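Section 4. Recording your first demonstrations

By now your Lira arm is bolted down, the leader handle is paired, and the wrist view and the table view both show up in the Addo recorder. Great! This is the part we like best, and most people find they get hooked on it. You move the leader, the arm follows, and every time you finish a task you have one more example for the policy to learn from.

The task in this section is "take the knife from the stand, slice the banana, put the knife back." We picked it for the Ukcombe starter set after a lot of arguing. Obed Kwofie wanted folding towels, and he may still get his way in a later edition. Slicing won out on the strength of having a clear beginning and a clear end, and a middle where all kinds of interesting things go on with contact and force.

Read 4.1 to 4.3 all the way through before you turn on the motors. You can skip 4.6 if you are recording on your own.

4.1 Before you start

You will need:

The cutting board from the starter set, or any flat board with a rim
The knife stand and the training knife with the round handle
Bananas, or another soft fruit of similar length
A damp cloth and a dry cloth
A second person within reach of the stop button, for your first session at least

CAUTION: The training knife is still a knife. Keep hands off the table whenever the motors are on. To move anything, press Hold on the leader, wait for the amber light, and only then reach in.

CAUTION: Never load the knife into the stand with the motors on, even in Hold.

4.2 Laying out the table

1. Turn the motors off at the base switch.

2. Wipe the table with the damp cloth, then the dry one.

3. Set the board on the left half of the table. The handle cutout should point away from the knife stand.

4. Set the knife stand to the right of the board with its base plate flat on the table. Press down on the plate with two fingers. If it rocks, look underneath for crumbs.

5. Slide the knife in so that the handle comes out on the right, angled down toward the table without resting on it. The gripper needs that gap underneath to close around the handle.

6. Lay one banana on the board. It doesn't have to be straight, and it doesn't have to be in the middle.

7. Open the table view in Addo and check that the whole board and the whole knife handle are visible.

Don't fuss over making things pretty. A board with a picture on it is fine. So are scuffs on the handle and a few specks on the tabletop, as long as nothing is under the base plate or the board. Yayra Laryea, who wrote the first version of this layout, used to scrub everything spotless before each session, and the policies trained on those recordings got confused by the first real kitchen counter they met. A bit of everyday mess in your data is a gift to the learner.

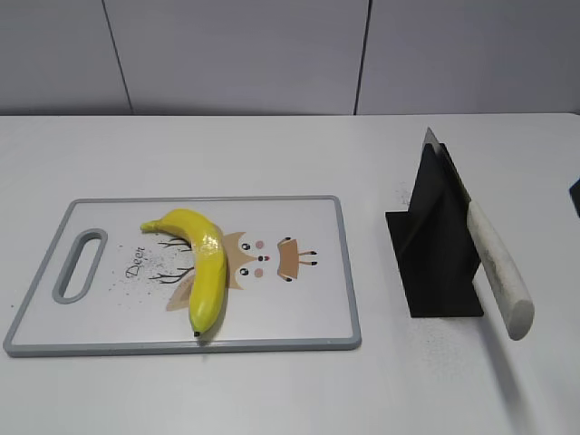
Once you're happy with the layout, save it as your home layout. In Addo, open Layout, choose Save as home, and give it a short name. The recorder keeps a still from the table view and can lay it over the live view as a ghost, so you can get back to the same starting point after lunch, or after somebody borrows your table.

NOTE: The home layout is a place to come back to. Most of your examples should start from somewhere a little different. See 4.5.

4.3 Checking the arm

1. Clear your hands from the table and switch the motors on.

2. Press Ready on the leader. The arm moves to its rest pose, up and away from the work area.

3. Squeeze the leader trigger all the way, then let go. The gripper should close and open with no lag that you can feel.

4. Without touching anything, bring the gripper over the board, then over the knife handle, then back to rest. If the arm stops short of the handle, move the stand closer to the base (motors off first!) and save the home layout again.

5. Test the stop button. The arm should freeze and the recorder should show a red bar. Press Ready to clear it.

Do step 5 every single session. It takes a moment and it's the one check that we will nag you about forever.

4.4 Recording an example

1. In Addo, choose New task and type the instruction in plain words. We use "slice the banana and put the knife back." Keep the same wording for the whole batch.

2. Press Record. Wait for the beep before you move the leader.

3. Bring the gripper to the knife handle from above. Come in slowly for the last stretch and line the fingers up with the tilt of the handle.

4. Squeeze until the handle is held firmly. Pause for a heartbeat.

5. Draw the knife out along the line of the blade. Pulling sideways will drag the stand with it.

6. Carry the knife over to the banana, keeping it higher than the stand until you are well clear.

7. Lower the blade and cut down in one steady push. Lift, move along, and cut again. Make 4 cuts.

8. Return the knife to the stand, blade first, and open the gripper only when the knife is fully seated.

9. Bring the arm back to the rest pose and press Done.

10. Mark the example Keep, Redo, or Odd.

That last choice matters more than people expect. Keep means the task was finished the way you meant it. Redo throws the recording away. Odd is for the lovely strange ones: you missed the handle the first time and recovered, or the banana rolled and you chased it down. Don't throw those out! A policy that has only ever seen smooth runs has no idea what to do when something slips. Aba Abugri goes through every Odd example by hand before a training run and moves the good recoveries over to Keep, and her policies are noticeably calmer when things go sideways.

CAUTION: If the knife drops, press stop. Don't try to catch it with the arm, and please don't try to catch it yourself. Motors off, pick it up, check the handle for damage, then carry on.

NOTE: Your first several examples will be slow and wobbly. Everyone's are. Record them anyway for practice, mark them Redo, and start keeping them when you can get through a whole run without stopping to think about which way the wrist turns.

4.5 Mixing things up

This is where a decent set of examples becomes a really good one. Between recordings, with the arm in Hold and the amber light on, change one or two things:

Turn the banana so that the stem points another way
Slide it toward a corner of the board, or let the end hang over the rim
Shift the board a hand's width in any direction
Turn the board a little
Swap in a greener or a riper banana
Change the room lighting

To move or turn the knife stand, switch the motors off first. Take the knife out, move the stand, and put the knife back in.

Try not to change everything at once. Small steps in lots of directions cover the table better than a few wild jumps. The Coverage tab in Addo colors in the parts of the table where you have already recorded, and filling in the blank patches is weirdly satisfying.

How many examples do you need? The Lastby lab trained its first slicing policy on 790 and it could do the job from the home layout, but it struggled whenever the stand was turned. With 1,332 it handled the turned stand nicely. The full starter set that ships with your arm has 2,002, and your own recordings are added on top, so you can get useful results from a much smaller batch that shows off your table, your light, and your fruit.

4.6 Taking turns

If you can, get more than one person on the leader. People have different habits. Kojo Quansah swoops in from the far side to pick up the knife; Omprakash Awasthi goes straight down like an elevator. Both ways work, and a learner that has seen both has more to draw on when one path is blocked.

1. Press Done and wait for the arm to reach rest.

2. Tap the name at the top of the recorder and pick the new person.

3. Have the new person repeat step 5 of section 4.3.

4. Adjust the leader stand for height. A bent wrist makes for jerky examples and a sore evening.

NOTE: Swap whenever the person on the leader starts rushing. The recordings get sloppy well before anyone feels tired.

4.7 Ending the session

1. Press Finish batch. The recorder checks each file and lists any with missing views.

2. Switch the motors off.

3. Take the knife out of the stand, wash it by hand, and dry it before storing it in its sleeve.

4. Lift the board and the stand and wipe under both. Dried banana under the base plate is the most common cause of a rocking stand.

5. Look over the gripper pads. Wipe off any fruit with the damp cloth. Don't use solvent.

6. Choose Upload, or copy the batch folder to your own drive if you train locally.

Leave the upload running overnight if your connection is slow. You can close the lid of the recording computer once the progress bar turns green. Section 5 covers trimming, checking labels, and starting your first training run.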